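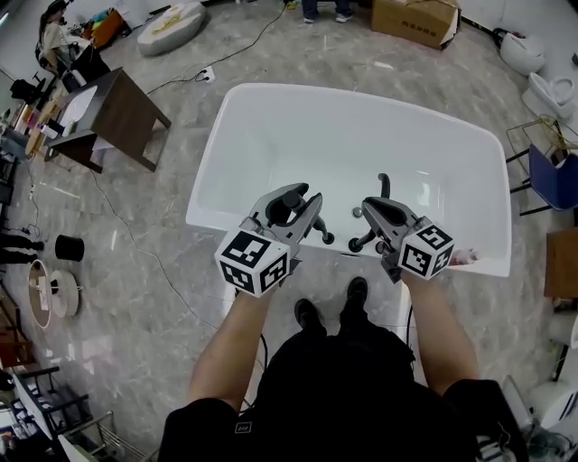
Dayana Bedoya told me the pads wear out before anything else does, and that if I only had time to show you people one thing, I should show you the pads. So I'm starting with the pads! (Wait for the latecomers, then go on.)

Okay. Hi everyone. My talk is about keeping one pair of hand-held grippers alive at our bathroom fixtures site, which we call Cusi. One pair, left and right. I look after them, I swear at them, I have spare parts for them in my coat pocket right now. (Hold up the bag of pads. Pass it down the front row, ask for it back.)

Where they work matters a lot. Cusi is full of tubs and toilets and mirrors, and the floor is tile, so dust from the boxes gets everywhere and the cables lie right where people walk. I used to look after the Dradomora setup, with carpet and one desk, and I was spoiled rotten.

Pads first. Each jaw finger ends in one small dark pad. A tub rim is glossy, and a pad that has gone shiny will slide on it long before you notice anything with your eyes. I do the thumb test: press, drag, and if it squeaks it stays on. I swap all the pads on both grippers together, even if one still looks great. Last spring I changed just the left ones and spent a whole afternoon chasing a difference between my two hands that was only old rubber against new. (Pause, people usually laugh.)

Marker cubes next. These are the white cubes with the black square patterns, on the back of each gripper. Dry cloth only, please, no spray! Zoila Escobar and I went through 516 recordings in May, and 94 had the cube lost for part of the run. The worst ones all came from the same week, and when I went back to the cube I found a greasy thumbprint across one face and a corner peeling up. I reprinted the face, glued it flat, and redid the calibration. Don't skip that last bit, even a slightly moved cube gives you jaws in the wrong place.

Then cables. (Slow down here, this is the part people write down.) Leave slack at the gripper end, enough to reach the far side of a tub without a tug. We had the connector on the right one work loose over and over until I added a little loop and a soft tie. I also walk the floor cables back to the outlet at 8 in the morning, before people start stepping over them.

Jaw travel, quickly. Open, close, ten times, listen for grit. If it's crunchy I take the finger off, brush the slide out and put it back with no oil. The Feditz manual says a drop of oil. I tried that here and made a lovely gray paste.

My log for the pair has 122 entries, and over half say "cleaned, fine." I'm happy to share the blank sheet, come find me by the Deltero table afterward. And whoever has my bag of pads, I need those by tomorrow.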